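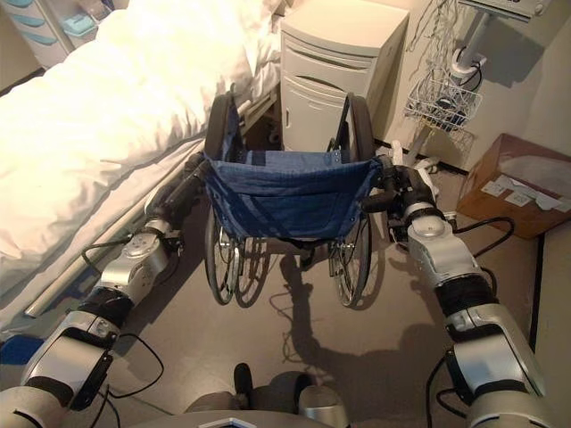 **Vudari opens a wheelchair loan point in Grorkavthorpe**

*Visitors and residents can borrow a manual wheelchair for up to two weeks without paying*

Grorkavthorpe, Jan 12, 2023. The mobility charity Vudari has opened a new loan point in the former ticket hall of the Grorkavthorpe bus station. Any person who lives in the town, or who is staying there as a guest, can borrow a manual wheelchair for a short time. The service is free of charge and a letter from a doctor is not necessary.

Until now, people in Grorkavthorpe who needed a wheelchair after an operation or a fall had to travel to Salinas, which is one hour away by bus. Many of them asked a relative to make the journey, and the same relative had to go again to bring the chair back.

"We received the same telephone call again and again," said Gisela Sepúlveda, director of Vudari. "A daughter tells us that her father comes home from hospital tomorrow and there are five steps and a long corridor. She does not need a chair for ever. She needs it for the first days, and she needs it near to her house."

The loan point starts with 300 manual wheelchairs in different widths, including small ones for children. All of them can be folded and carried in the boot of a normal family car. Leg rests and seat cushions can be borrowed at the same time.

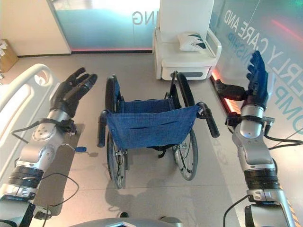 Every chair is checked between two loans. The workshop team looks at the brakes, the tyres and the spokes, tightens the screws and washes the seat cover. A small card with the date of the last check is given together with the chair, and borrowers are kindly asked to return it.

Vicente Saavedra is responsible for the workshop. He explained that most repairs are simple, but they are often forgotten at home.

"A tyre with little air makes the chair heavy to push, and also the brake does not hold well," he said. "People think they are weak, and it is only the tyre. So if you already have your own chair, bring it to us and we will put air in it. It takes five minutes."

The building was renovated with support from the local company Fokov, which paid for the wider entrance door and the ramp on the side of the car park. The counter has a lower part, so that a person who is sitting can sign the papers in comfort.

Afia Bonsu used the service of Vudari in Salinas last winter, when her mother broke an ankle. She welcomes the new address. "The staff showed me how to go down a kerb backwards, and this I did not know," she said. "I was afraid of it before."

**How to borrow**

Loans can be arranged at the counter or by telephone. The borrower must be 18 or older and show a document with name and address. The normal loan is two weeks, and it can be extended one time if no other person is waiting. Chairs for a longer period are still provided through the health service, and the staff can help with the form.

Short lessons for family members, about kerbs, slopes and folding the chair, will be offered in the hall during January. Places can be reserved at the counter.

**Contact for the press:** Octavio Cáceres, Vudari, Old Bus Station, Grorkavthorpe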